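Fiber Installation Technician, Kiltville

Lulach is hiring a full-time fiber installation technician to work out of our Kiltville office. We build and maintain phone and internet lines for homes, farms and small businesses in Kiltville, Ridgeway and the rural routes between them. The company has 32 employees, and the field crew has 4 technicians. This position is new and comes with the Ridgeway buildout, now under construction.

What the job involves

Most days start at the Kiltville office at 7:30 a.m., where you pick up the truck and the work orders. A typical order is a new home connection: run the drop from the pole or pedestal, mount the outside box, bring the line in through the wall, set up the modem and test the signal before you leave. You will also take trouble calls, replace damaged drops, move jacks for customers who are remodeling, and help the construction crew with splicing when the install schedule is light.

Older houses in Ridgeway often still have copper wiring from several different decades. You will need to trace it, decide what can stay in service for a landline, and write down what you did so the next technician can follow it.

Each technician takes one week of evening and weekend on-call duty in rotation. On-call hours are paid at a separate rate, with a two-hour minimum for each callout.

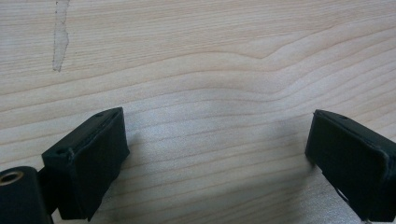
Do I need fiber experience to apply?

Experience with copper, coax, alarm systems or general low-voltage wiring is enough. We teach fiber splicing and testing in the first three months, on paid time.

What we require

A valid driver's license and a clean record for the past 3 years.
At least one year of work in wiring, electrical, cable or a similar trade.
Able to climb a 30-foot ladder, lift 70 pounds and work outdoors in all seasons.
Able to tell wire colors apart.
Comfortable in customers' homes, including crawl spaces and attics.

Pole climbing experience is helpful – we will train and certify you if you don't have it. Some knowledge of home routers and Wi-Fi setup is also a plus.

Pay and benefits

Pay is hourly and depends on experience. The range is given to every applicant at the first phone call. Benefits include health and dental insurance after 60 days, paid vacation and holidays, a retirement plan with a company match, and free home internet if you live in our service area. We provide the truck, test equipment, climbing gear and an annual boot allowance. Hand tools are your own.

You will report to Wanda Kowalczyk, field operations manager. For the first months you will ride with a senior technician, and you will get your own route by June.

How to apply

Send a resume and the names of two work references to Wanda Iwasaki in the Kiltville office, by mail or in person. Application forms are at the front counter for anyone who would like to fill one out by hand. Please say in your letter whether you can work the on-call rotation and when you could start.

Applications are due by 12 December 2020. Interviews are held at the office – masks are required in the building – or by phone if you prefer. A driving record check and a drug screen are part of any offer.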